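Ride Operations Technician (Seasonal to Permanent), Faltness Pleasure Park

Applications are open until the end of November. Interviews are held on site.
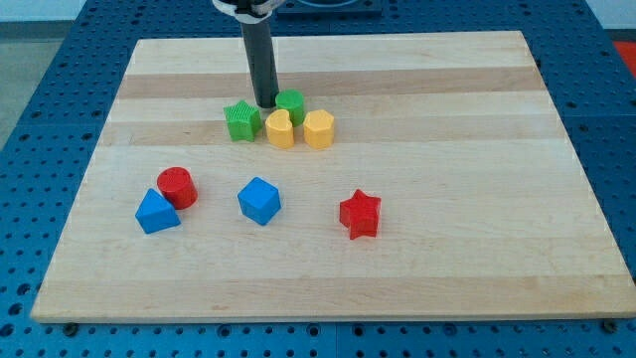
Kirstin Menzies asked, when the previous version of this notice went out, whether the post carries guaranteed hours through the closed season or whether technicians are laid off in winter and taken on again at Easter, as used to be the practice. The answer is that hours are guaranteed. The contract is seasonal for the first operating year only, and the seasonal period includes the winter maintenance programme. A technician who completes that year and passes the two assessments listed under Training moves to a permanent contract without a further interview.

The post

Faltness Pleasure Park operates rides and attractions on a coastal site, with a main season from Easter to the autumn half-term and a short winter opening in December. The technician works in the Ride Operations section and reports to the Section Engineer, Lorna MacAulay. The work divides between daily inspection before opening, fault response during opening hours, and strip-down and rebuild in the closed season.

The vacancy arises from the reopening of the Gourlay, our wooden coaster, which has been out of service for track replacement. A second train is being returned to use at the same time. The existing section is not large enough to inspect both trains and the full track length before gates open.

Duties

Carry out and record the daily checks on allocated rides, including restraints, wheel assemblies, brakes, anti-rollback devices, fencing and emergency stops.

Walk the Gourlay track each operating morning with a second technician. The walk includes the lift hill and takes 60 minutes when no faults are found. Some of the walkway is exposed and access is by fixed ladder.

Attend stoppages. Diagnose the cause, make the ride safe, and assist operators with the evacuation of guests from trains and gondolas when the Duty Manager calls for it.

Complete entries in Cena, the section's maintenance log, before the end of each shift. A ride with an open entry does not run the next day until the entry has been signed off by a Senior Technician or the Section Engineer.

Take part in the winter programme: removal of vehicles, preparation for non-destructive testing by the outside inspection body, bearing and wheel replacement, repainting of steelwork, and test running under load.

Keep stores records for parts used, including batch numbers for all safety-critical fixings.

Technicians do not operate rides with guests on board except during cover for breaks, and only on rides for which they hold a current operator's card.

Person specification, essential

A Level 3 qualification (or SVQ equivalent) in mechanical or electrical engineering, or a completed apprenticeship in a related trade.

Two years' work on moving plant. This may be lifts, conveyors, agricultural machinery, rail vehicles, ski tows or similar. Previous amusement work is not required.

Ability to read assembly drawings and simple wiring diagrams.

Ability to work at height and outdoors in poor weather. The post is subject to a medical before the start date and every two years afterwards.

Clear written English. The log is read by inspectors as well as by colleagues.

Person specification, desirable

Experience of pneumatic braking systems or of programmable controllers.

Slinging and signalling certificate, or forklift licence.

Experience of structural timber. The Gourlay section includes carpentry inspection, but a qualified carpenter is already in post and will lead on repairs.

Familiarity with the Plasetti family of spinning rides, of which the park has one. Training on this ride will be given to the successful applicant in any case.

Hours and shifts

The contract is for 78 hours over each fortnight, worked on a rota. During the main season the early shift starts at 6.30 am and the late shift finishes one hour after the last ride closes. Each technician works alternate weekends. In the closed season the hours are 8 am to 4.30 pm, with no weekend working except during test running.

Overtime is voluntary and is paid at time and a half. Time spent on an evacuation that runs past the end of a shift is paid as overtime automatically and does not need to be claimed.

Leave cannot be taken in the last two weeks of July or the first two weeks of August. Staff with school-age children should raise this at interview if it causes difficulty, as a limited number of exchanges can be agreed within the section.

Training

The first five weeks are spent on induction, shadowing and ride-specific instruction. New technicians do not sign for a ride on their own during this period. There are two assessments in the first year: a practical inspection with introduced faults, and a written paper on the operations manual. The pass mark for the written paper is 81 per cent. One resit is allowed.

Rope access and rescue training is provided by an outside contractor and repeated each year before opening.

Pay and benefits

The post is on the Technician scale, and the starting point depends on qualifications. The scale is sent to all shortlisted applicants with the interview letter. Boots, waterproofs, harness and hand tools are supplied. Staff receive free entry for themselves and a set number of guest tickets each season. There is a staff canteen and free parking behind the workshop. No accommodation is provided.

How to apply

Send a CV and a covering letter of no more than two pages to the Ride Operations office, marked for the attention of Lorna MacAulay. The letter should describe one fault you have diagnosed, the checks you made, and what was recorded afterwards. Copies of certificates are not needed until interview.

Interviews last half a day and include a walk of part of the Gourlay track, weather permitting. Applicants should bring suitable footwear. Travel costs within Scotland are refunded on production of receipts.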